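Home | Threads | Replies | Media | About

September
posted by girkwood_kitchen
Print this | E-mail this

OK so I moved into the smallest apartment in Girkwood and I want to talk about cooking without a stove. A thread, because I've been asked for it by 3 different people and my thumbs are tired.

The building's wiring is old. Run the microwave and the kettle together and the lights go out, every time. So I plug in one thing, finish with it, unplug it. You get used to it!

Rent is the whole reason I'm here, by the way. I pay 225 less a month than I did over by the Caruso bakery (I do miss the bakery, I miss it a lot).

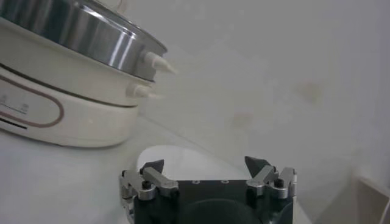 Steel on top, cream-white plastic underneath.

Best trick I have: cook the slow thing first. Rice, lentils, whatever takes forever. Wrap the bowl in a towel and it'll wait for you while you do the greens.

Second thing, water. Girkwood water tastes like a swimming pool. I bought a Filtia pitcher the first week and my tea got so much better, I was kind of mad about it.

Frozen stuff is your friend. Peas, dumplings, buns from the bag. I used to be a snob about this and I was wrong, and also hungry.

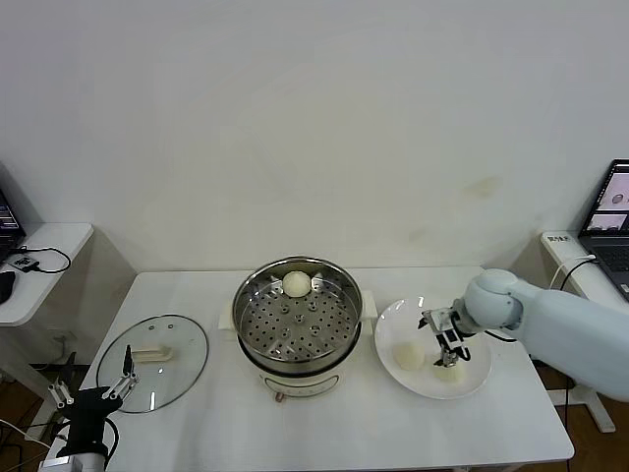
One bun on the steamer tray, two on the plate.

Storage! Get a Brevitz rack, the tall skinny kind. Mine holds every plate I own plus the onions. It took me 90 minutes to put together and I had to redo the bottom shelf. Worth it.

Things I gave up on: toast, pancakes, anything that says "sear."

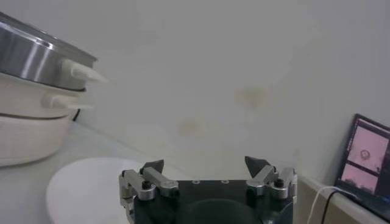
I do still get a roast chicken from the deli maybe twice a month, and the leftovers turn into soup, then the soup turns into rice. Going to post the soup next, once I've washed the pot.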